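Workshop notebook, Clarbridge room
Last updated: May 2, 2020

Continued from the page before. I write this down while I still remember it, so Ha-neul can check me when she is back.

Table first. The old brown cover is in the wash and I am not sure I want it back. With the white cloth everything on the table is easier to find, and small paint chips show at once. Negative side: every fold shows also. I ironed it in the morning and pulled it tight under the table top with clips. Uwe Baumgart says I should just buy a second one so we can change them. I agree, but the order must wait until June.

Cubes. Red one weighed again, 270 g on the kitchen scale. Large blue one is 853 g, small blue one 443 g. I do not trust the last number, the scale was jumping between readings and I took the one that stayed longest. To repeat with the Bredum scale if Kourosh can bring it.

The red tray stays for now. I wanted to change it for the grey one from Lodville, but the grey one has a rim so high that you must lift your hand a lot to put anything inside. The red one is shallow and the corners are round, so it is also easy to wipe. One problem is that the small red cube is nearly the same red as the tray. When it lies inside, people who look quickly miss it. Ha-rang Hyun missed it when she was clearing up, and we looked for it under the shelf for a good while. 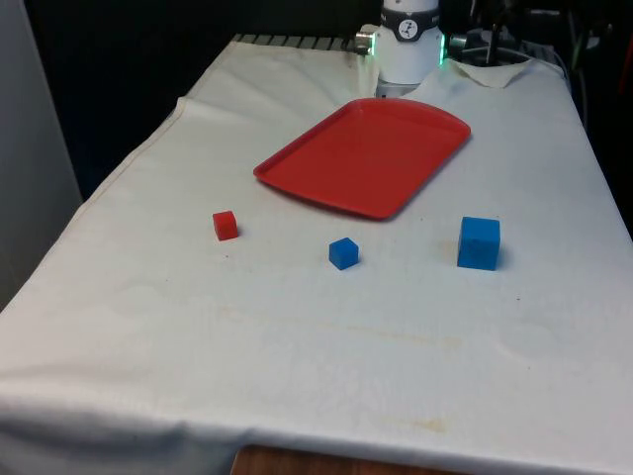
I tried the tray both ways, straight with the table edge and turned diagonal. Diagonal I like better, because the near corner comes toward the person who is sitting. Ching-wen Ng prefers straight — she says it looks like somebody pushed it by accident. We did not decide. Whoever sets the table can choose, but please write it on the page.

Paint: the Song red is fine after 2 coats. The blue needs one more on the big cube, bottom side only. Do not put it on the cloth before it is fully dry, I will not wash this cloth again so soon.

Still to do:
- third coat, large blue, bottom
- weigh small blue again
- ask Kourosh for the scale
- find the missing clip (left back leg of the table?)
- throw away the dried brush in the jar

Recent entries
Sanding blocks, which grit for the edges
Shelf labels, second try
The grey tray from Lodville
What is in the lower drawer

This site uses cookies to remember your settings. By continuing you accept their use.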